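Minutes of the meeting of the Langlois Toy Library
April 8, 2023

Present: nine members. Chair: Perrine Gilbert. Minutes: Noémie Gautier.

1. Minutes of February
The minutes of the February meeting were read and accepted. One correction: the deposit for large games is 28 euros, not 26.

2. Opening hours
The chair proposed to open one hour earlier during the school holidays. Two members said that they cannot come so early. It was agreed to try it for the spring holidays only and to speak about it again afterwards.

3. Late returns
At this moment 60 games are not returned. Letters were sent to the families in February, and few answered. Perrine Gilbert will telephone to them before the next meeting. The members do not wish to ask for a fine.

4. Sorting of building blocks
Blocks are still lent in plastic bins, and the families return them mixed. The chair asked if we should sort by size or by colour.

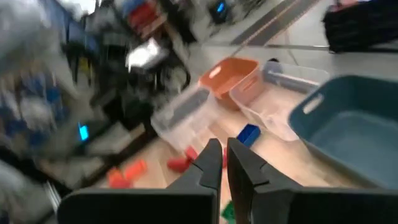
Noémie Gautier answered that sorting by colour is pretty but of little use to a child who wants to build, and she would prefer that the sizes stay together. The chair had some doubt – small pieces are lost more easily when they are alone in a bin. After discussion it was voted to sort by size, with seven votes for and two against. Labels will be written by hand.

5. Money
The hall at Pirenum asks 700 euros for the year, the same as before. Accepted. The offer of Rikine for new shelves was found too expensive and we will ask for a second one.

6. Other matters
The key of the back cupboard is still missing. Whoever has it is asked to bring it back.

The meeting was closed at 20.45.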